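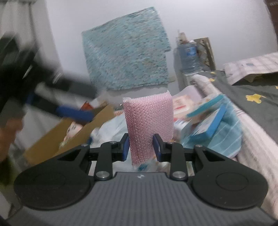

Does Zorkness have to supply the sponges, cloths and washing-up liquid for the shared kitchen, or do we?
Under the contract as it stands, Zorkness supplies them. What it doesn't say is how often, and the firm has been reading that in its own favour.

Grallmont House Tenants' Meeting
Minutes, September 2018
Held in the ground floor lounge
In the chair: Ysaline Leclerc
Minutes taken by the tenant of Flat 6

Apologies
From Flat 3, by note under the door. The landlord's agent, Andrade, was invited and did not reply. He has now missed the meeting on the cleaning contract and the one before it, which was also meant to be on the cleaning contract.

Minutes of the last meeting
Agreed, with a correction. The last minutes said that Andrade "will" send the new price list. The tenant of Flat 2 asked for this to read "said he would". Changed.

Matters arising
The stair light on the top landing has been reported as mended. It was mended for a while. The chair will report it again and ask for the name of the person who signed the job off.

The bike rack is still on order. The meeting was asked to note this and did so without much feeling.

Cleaning contract
The chair read out the letter from Zorkness asking to renew on what it calls an improved basis. The price goes up by six per cent. In return we are offered a "refreshed service promise" and a named contact. The tenant of Flat 2 wanted to know what was being promised that wasn't promised before. The chair had been through both papers side by side and could find a new heading and a nicer typeface.

The hours stay the same: two visits a week, kitchen and stairs. There was a long talk over whether we get two visits. Flat 6 has been at home with a bad back and is sure there have been weeks with only the early one. The sheet on the back of the kitchen door is signed for both, in the same pen and what looks like the same sitting. Flat 2 said that a person may own one pen. This was accepted as fair, and it was felt that the sheet proves very little either way.

The letter also quotes a survey in which tenants in the firm's other buildings were "overwhelmingly satisfied". The chair rang to ask how many tenants had been asked. She was told the figure was not to hand. She asked again by email and has had an automatic reply.

Agreed: no renewal until Zorkness has put in writing (a) the days of the visits, (b) what gets cleaned at each, and (c) how often kitchen supplies are replaced. The chair to write.

The other quote
Selletti has sent a quote that comes in lower. It was passed round. Some present were keen and wanted to sign there and then. Others pointed out that the oven, the inside of the fridge and the extractor hood all appear on the back page under "extras, priced on request", and that a cheap quote with the hard jobs taken out of it is not a cheap quote. The tenant of Flat 2 has a sister whose block used Selletti and was happy for three months. Asked what happened after that, she said she would find out.

Agreed: ask Selletti for a full price with the back page included. No meeting with their salesman until that is in hand. The chair does not want another slide show in the lounge.

Kitchen rules
A draft set of house rules for the kitchen was put forward by Flat 3 in the same note as the apologies. It runs to both sides of the paper. The main points are that everybody washes up before bed, that food left on the worktop can be thrown out, and that shelves in the fridge are labelled by flat.

The labels were liked. The throwing out was not, as it isn't clear who decides what has been left and what is merely cooling. Flat 6 recalled the last set of rules, which were laminated, and which are now behind the microwave. The chair said she doubted that a rule nobody will enforce does much for the washing-up, but was willing to be shown otherwise.

Agreed: labels for the fridge, as a trial until November. The rest held over until Flat 3 can come and speak to it.

Heating
Andrade's circular says the new timer will "reduce bills for all residents". No sums were attached. The bills are included in the rent, so it was hard to see how any resident would notice. Flat 2 asked if the rent was coming down. The chair will put the question to him in those words.

Any other business
The parcel shelf by the front door is being used for things other than parcels. Whoever has left the box of tiles there should move it.

A request to hold a summer barbecue was raised again. It was pointed out that summer has gone. Held over.

Actions
Chair: write to Zorkness; write to Selletti; report the stair light; ask Andrade about the rent.
Flat 2: ring sister.
Flat 6: fridge labels, and get the old rules out from behind the microwave.

Next meeting in November, same room. Andrade to be invited.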